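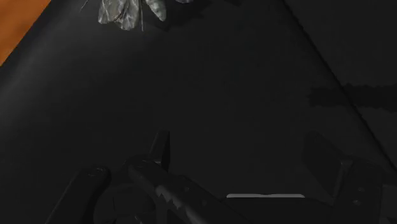 Course 321, Handout 6: House Rules for Simulated Pick Tasks

Read this before you book time on the Gurnus cluster. Last June a team from the Setholm section read it after, and we all got to wait for their 300 runs to be thrown out.

Write the task down first. "Pick up the thing" is not a task. Name the object, name the surface, say what counts as done and how long the arm gets. If two people in your group would score the same run differently, the rule needs more words.

Simulated furniture is free to hit. Score it as if you had to pay for it. Any contact with a back cushion that your plan did not call for goes in the log, including the gentle ones you feel fine about.
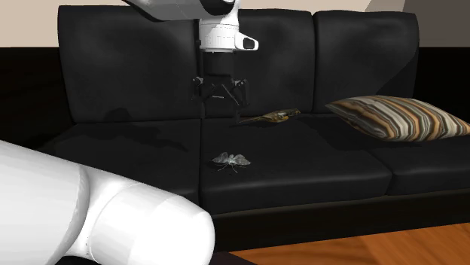 Fig. 2. Gripper open over the middle seat cushion, with a moth toward the front and a grasshopper-like figure behind it.

With more than one object on a cushion, the target is fixed before the run starts. You may not grab whichever one was closer and call it the plan. The Imiswood template has a box for this. It is a large box and people still miss it.

Dark objects on dark leather are fair game, and so is dim light. Do not brighten the room halfway through a batch. If you change the lighting, the batch ends there and a new one begins, with its own number.

Failed runs are kept. A folder with no failures in it gets read very slowly by the graders.

For next time: Ó Conaill, chapter 2, on stop conditions. Bring your task sheet, printed, one per group. The projector is still broken.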